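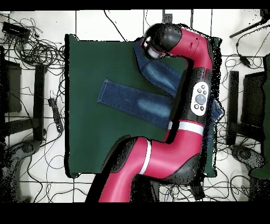

Promen Garment Handling Suite
Perception, planning and control software for single-arm textile work

Promen is the software package from Alance for robot arms that pick, flatten and fold clothing. It runs on a standard workstation beside the cell and sends joint commands to the arm through the manufacturer's own controller. The package is supplied with a license for one arm, a calibration tool and one year of updates.

Perception

The perception module, Azimi, takes depth and color input from up to 3 cameras. It separates the garment from the work surface, finds hems, seams and waistbands, and reports each as a candidate grasp region with a confidence value. Parts of the garment hidden by the arm are carried forward from the last clear view and marked as estimated until they are seen again. A plain work surface in a single color is recommended. Surface color is set once, during installation.

Azimi is delivered with a base model trained on 3,354 labeled garment views, of which 1,284 are views of trousers and jeans. Customers may add their own views with the labeling tool. Retraining does not require a connection to Alance servers. 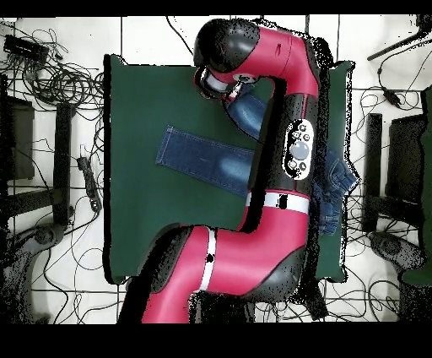 Head camera view, jeans on green mat, gripper above the work surface.

Planning

The planner accepts a target shape, such as a half fold along the leg, and returns a sequence of grasp, lift, carry and release motions. Each sequence is checked for reach, joint limits and contact with the table before it is sent to the arm. The operator may approve sequences one at a time or allow the planner to proceed without approval.

Grasp selection is based on the number of fabric layers expected between the fingers and on the direction of the next motion. The preferred grasp takes a small amount of cloth close to a free edge.

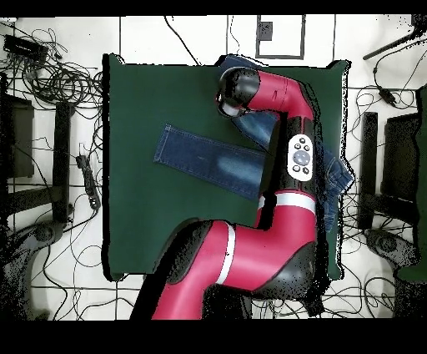
Contact detection in Promen uses joint torque readings and requires no sensor in the fingertips. The threshold is set separately for each fabric class, and the supplied denim profile allows a firmer approach than the profile for shirts. With the gripper pressed down onto the jeans near the top edge of the table and a patch of lighter denim pinched beneath its housing, the software must decide whether the cloth is held before a lift is allowed. If the reading falls outside the profile, the arm opens the fingers, retreats and requests a new grasp region from Azimi.

Control

The control module streams joint targets and limits speed whenever the gripper is within the set distance of the table. Speed limits, approach height and finger opening are stored by garment type and may be edited by any user with supervisor rights. The control module does not replace the safety functions of the arm, which remain active at all times.
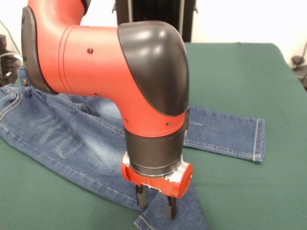
Logging and Review

Every run is saved with its camera views, joint readings and planner decisions on a common clock. The review tool, Vorkdale, plays the side and head views together and allows a run to be searched by event, including missed grasps and operator stops. Runs may be exported in whole or in part.

System Requirements

Workstation with a dedicated graphics card and 34 GB of free disk space
Six- or seven-joint arm with torque readings at each joint
Two-finger parallel gripper
At least one fixed camera with a clear view of the table

Ordering and Support

Promen is available to research laboratories and to commercial laundries and garment finishers. Quotations are prepared on request and include installation and operator training. The next release is planned for August and will be provided without charge to customers with a current update plan. Technical inquiries should be addressed to Nhàn Ngô, Product Support, Alance.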